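Module: Public Administration, Group Project Report
Submitted by: Cormac Kinsella and group
Working title: Central purchasing in a mid-sized public body: the Mandinen framework

## 1. Purpose of the report

This report examines how the Mandinen District Authority buys everyday goods and services, and whether its central purchasing framework is used by the departments it was set up to serve. The work was carried out over one term, beginning in September, and formed the assessed project for the module. The group had access to the Authority's published contract register, its internal purchasing handbook and three members of staff who agreed to be interviewed.

The report does not consider building works or social care contracts, both of which are handled under separate rules.

## 2. Background

The Authority has operated some form of shared purchasing since 1991, when the former stores department was closed and its duties passed to the finance office. Before that date each department kept its own list of suppliers and placed its own orders. The handbook describes the earlier arrangement as "local ordering", a term which several staff still use for any purchase made outside the framework.

Under the present system, suppliers are admitted to a framework after a single open competition. Departments may then order from any admitted supplier at the agreed price. Two of the larger suppliers are Drurix, which provides office furniture and fittings, and Stulik, which provides cleaning services. Legal advice on the framework terms is given by the firm of Nic Giolla.

## 3. Method

The group took the contract register as its main source. Each entry was read and placed in one of two classes: orders placed through the framework and orders placed outside it. The register held 1810 entries for the year studied. Where an entry gave no supplier reference, it was checked against the handbook's supplier list, and where this did not settle the matter it was counted as outside the framework.

Interviews were held with a purchasing officer, a departmental budget holder and a member of the internal audit team. Each lasted less than an hour. Notes were sent back to those interviewed for correction, and one passage was withdrawn at the request of the budget holder.

## 4. Findings

### 4.1 Use of the framework

Of the entries in the register, 533 were orders placed outside the framework. Most were of low value. The purchasing officer considered that many were repeat orders to suppliers known to the department before the present framework began, and the register offers some support for that view, as the same supplier names recur under the same cost centres.

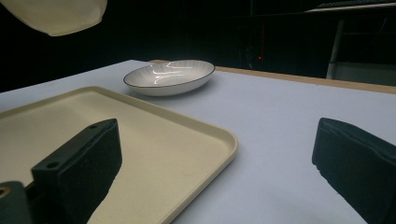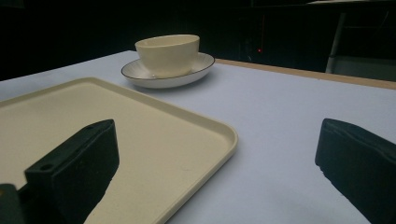 **May a department buy outside the framework if it finds a lower price elsewhere?**

Under section 3 of the handbook, a department may do so only with written approval from the purchasing office, given before the order is placed. The request must state the price found, the framework price and the delivery terms of each. Approval given after the order has been placed is treated as a breach and is reported to internal audit.

### 4.2 Approval records

The group asked to see the written approvals for the orders placed outside the framework. The purchasing office was able to supply a sample only, as approvals are held in the mailboxes of individual officers and are not attached to the register. The audit officer confirmed that this had been raised in an earlier review and that a shared folder had been opened as a result. At the time of the interviews the folder was in use by the finance office but had not been adopted elsewhere.

### 4.3 Knowledge of the rules

The budget holder was familiar with the spending limits but had not seen the current edition of the handbook. New budget holders are given a short briefing on appointment. There is no later training, and changes to the handbook are announced by a notice on the staff intranet.

## 5. Limits of the study

The register records orders and not payments, so an order later cancelled would still appear in the figures. The interviews were few in number and cannot be taken to represent the views of all departments. The group was also unable to compare framework prices with those paid outside it, since unit prices are removed from the register before publication.

## 6. Recommendations

1. Approvals for orders outside the framework should be attached to the register entry when the order is raised.
2. Budget holders should confirm each year that they have read the current handbook.
3. The supplier reference should be made a required field in the register.
4. The purchasing office should review recurring suppliers outside the framework and invite them to the next open competition.

The first and third of these would require a change to the finance software, the cost of which the group was not able to establish.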